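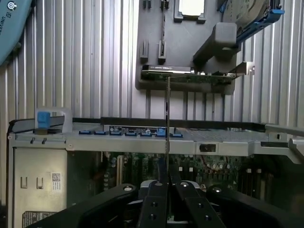 My opinion is that an old desktop computer should be opened at least once before it goes to the recycling. I say this as a person who learned it late. For years I paid a repair shop 80 dollars each time a machine became slow, and I never asked what was under the side panel.

The first one I opened was a Homis office tower that I bought in September for 20 dollars. I laid it on its side and looked for a long time before I touched anything. I had expected a mess. What I found was more like a well-kept kitchen drawer, where every part has its own place and most of them can be taken out by hand.

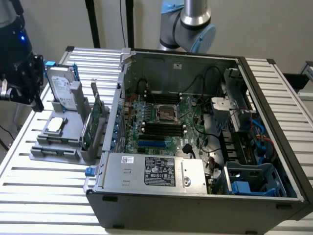
I have a great respect for the people who choose the colours. A blue tab or a blue rail says to a beginner: you may pull here. The drive slides out in its tray, the expansion card lifts from its slot, and the board stays where it is. Newer machines are not so polite. My neighbour paid 239 dollars for a small Varnura, and its cover is glued.

Some friends tell me that this work is for technicians. I do not agree. We teach children to change a bicycle tire, and a memory module is easier – it has only two latches, and your hands stay clean. What is missing is the habit, and a bit of table space where the parts can wait in order until you put them back.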